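**Thread: Laundry folding, is anyone past the demo stage?**

**stalar_shop**
Question for people who run this stuff. Stalar is pricing automation for the back end of our linen service. Sorting and washing are solved. Folding mixed garments is still hand work: 2,260 pieces in January. Is there anything I can buy that handles shirts it hasn't been set up for?

**S. Sayegh**
For flat goods, yes, and for years. For mixed garments, no. A towel has four corners and one fold plan. A jersey has sleeves, a collar, slippery knit and whatever shape it landed in.

**wundley_maint**
Disagree in part. We ran a two-arm cell at Wundley on 234 shirts, all one style. It folded most of them. Cycle time was the problem, and so was anything that came in inside out.

**S. Sayegh**
One style is a fixture problem. The shirt type I mean, with two-finger grippers held by hand:

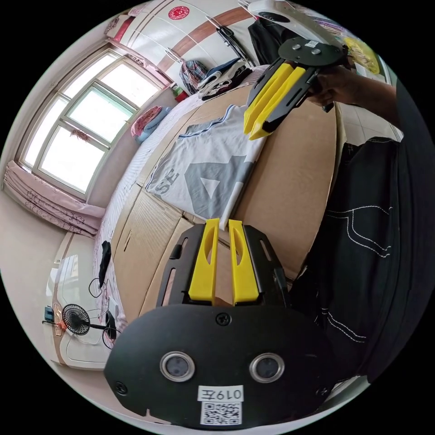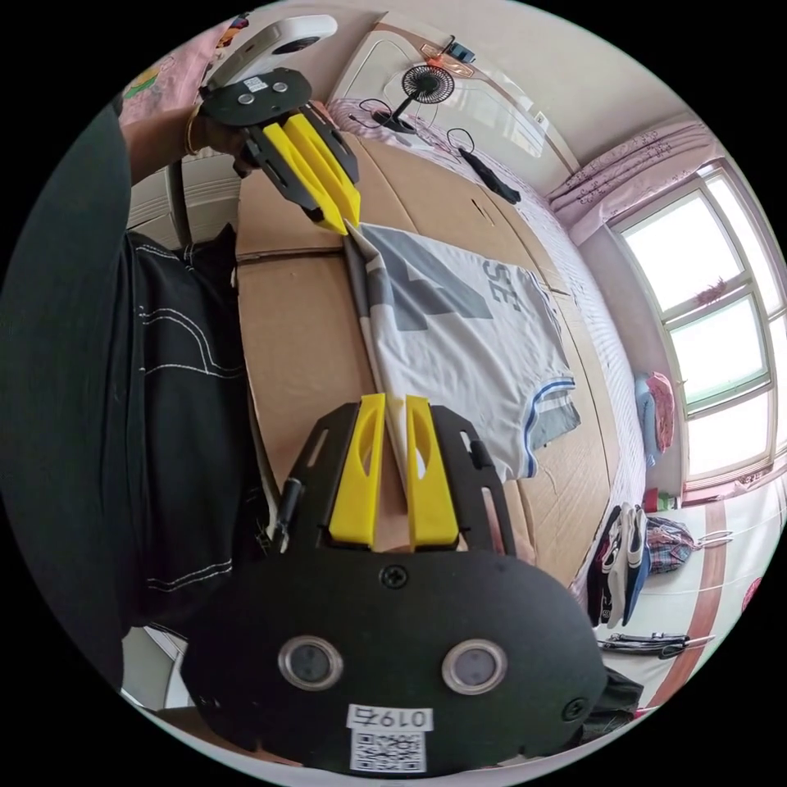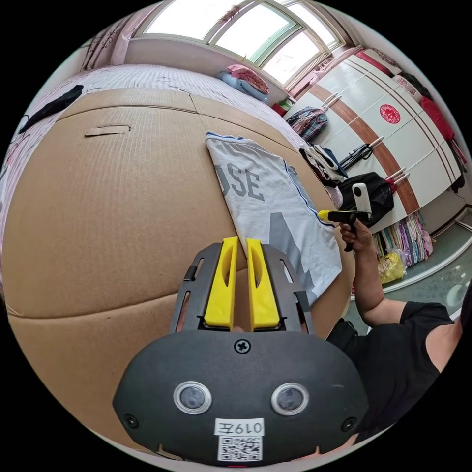

White jersey, colored trim, big print, on cardboard over a bed.

**rosolthorpe_dan**
Can a two-finger gripper pick up a single layer of knit fabric?

**wundley_maint**
Sometimes. At a free edge or hem it does well enough. In the middle of a panel it tends to take both layers, and you need tactile sensing or a second look to catch the error.

**rosolthorpe_dan**
Then I'd argue the hardware is fine and the software is behind. A person with two fingers per hand could fold a shirt.

**S. Sayegh**
A person would feel the second layer. I don't accept "hardware is fine" until the fingertip can do that at a price a laundry will pay.

**stalar_shop**
Uptime is my concern. If someone has to clear a jam every 5 minutes, I've only moved the labor.

**wundley_maint**
Ask the vendor for interventions per hour on your own garments. Bañuelos let us send in a mixed bag before quoting. Send the ugly stuff.

**stalar_shop**
Will do. I'll post the numbers if they let me.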